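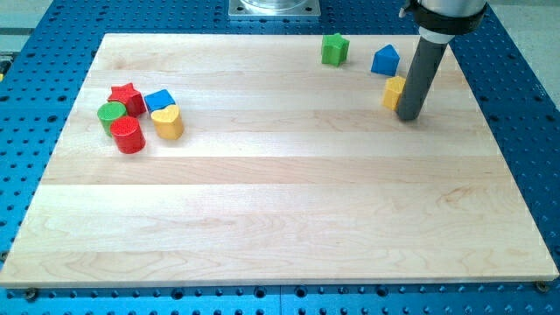 Home | Bench Notes | Checklists | Archive

Pre-run checklist, block bench, with comments
2 min read

27th February. Comparing the Serow tool against the Piltivov two-finger on the same arm, same blocks, same controller. Sign nothing you haven't touched.

1. Board bolted to the breadboard table. OK.
Comment: Push it sideways with both hands. The October comparison was run on a board that wandered, and we spent a week blaming the arm.

2. Wrist and collar seated, no play. OK.
Comment: Grab the tube and wiggle. If it clicks, stop. If you click, see a doctor.

3. Tool length in the controller matches the tool on the arm. FAIL, then OK.
Comment: Still had the Piltivov length loaded. The Lirkar controller accepted this without complaint, as it accepts everything. Reloaded and saved.

4. Tip clearance over the board. OK, grudgingly.
Comment: The tip is very near the small yellow cube. Fine for a slow approach. Jog up before going anywhere sideways.

5. Blocks in two groups, left and upper right. OK.
Comment: Stars, cylinders, the heart, the rest. The yellow heart is the one both grippers hate -- leave it in. Taking out the hard block is how the Blackburn report got such lovely numbers.

6. Speed limit at 54 mm/s for the first pass. OK.
Comment: Somebody had typed 400. I have opinions about this and have been asked to keep them short.

7. E-stop pressed, arm dead, reset. OK.
Comment: Press it. Looking at it doesn't count.

8. Log file open, run number entered. OK.
Comment: Starting at run 3389. Serow goes first, 141 picks, then swap tools and go back to item 2. Yes, all of it again, including the wiggling.

9. Camera exposure locked. OPEN.
Comment: Auto exposure came back on after the update. Glossy red paint is where it shows up worst. Lock it before the first pick or the two sets can't be compared -- and I'm not running them twice.

Cleared to run once item 9 is closed.

6 comments | 11 shares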